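Grasp scoring and other things we believed in March
Speaker notes, tooling session. Sixteen minutes, questions after.

Slide 1. Title
Say hello, skip the biography. The talk is about Stelach, our grasp scorer, and why I trust it less than its own dashboard does.

Slide 2. What Stelach claims
It reads a wrist view, proposes a grip and gives it a number. The planner, Folleck, acts on that number and asks no questions. We had 3497 labelled clips and a lovely curve. Pause on the curve. Ask who in the room has had a lovely curve and what became of it.

Slide 3. Where the labels came from
Of those clips, 2836 were hard boxes on a bare table. Anyone can segment a box on a bare table. The other 561 had cloth under the objects, and that is where the score stopped meaning much. Don't rush this slide. People will want to blame the camera. Let them, then move on.

Slide 4. Soft things under thin things
Talk over the picture. The long brown package is between the jaws, so the first question is easy. The crinkled blue and white packet on the blanket is the harder one. It sits right against orange fringe, and the second gripper has its fingers open towards it. Ask the room where the packet stops and the fringe starts, and how sure they would be if a motor had to act on the answer. Mention the printed leaves too: flat pattern, strong edges, just the sort of thing an edge-hungry model likes to call an object. 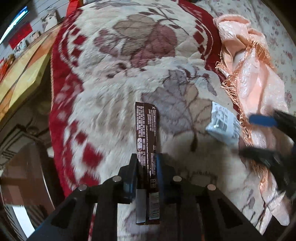 Slide 5. What we changed
Gitik now keeps the mask, the depth and the score apart, so we can see which of them was wrong. Dull work. It found more faults than the new network did. Villaseñor replays the same clips against every build. I would still like to see it fail a build that somebody important wanted.

Slide 6. What I don't believe yet
That one confidence number can cover both slip and wrong object. That motion blur is solved by adding more blur to training. That two arms are just one arm twice.

Questions
If asked for a success rate on cloth: we don't have one I would put on a slide. If asked about release dates, point at the Folleck people.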